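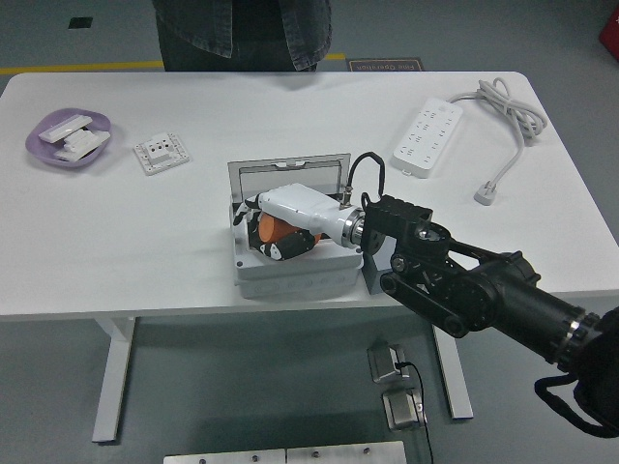 Photo: Fitriani Raju / Mundalby

About Mundalby

Mundalby sells spare parts for old household fuse boards, door chimes and light switches, which explains why we are so rarely invited to give speeches. We started in a lock-up in Flemano with 14 crates of stock bought from a shop that was closing down. The shopkeeper seemed very cheerful about the sale. We understood why when we opened the crates.

These days we keep 3725 different parts, more than 300 of them for chimes alone. There are 400 customers on our books, and most of them ring up to say that the thing went "ping" and then stopped.

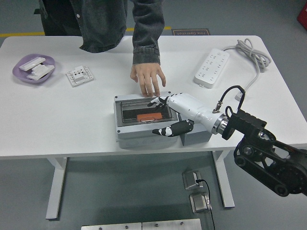

Fitriani Raju runs the counter and the phones. Her brother-in-law did the website, so please ring. We moved to Tambunan Road in May, into what used to be a carpet shop, and the sign over the door still says so. Carpet enquiries are answered politely.

We don't do fitting. For that, ask a qualified electrician; Ilell, two doors down, have several and a better kettle.

Open weekdays and Saturday mornings. Closed for lunch, which varies.

Page last updated 2022-07-02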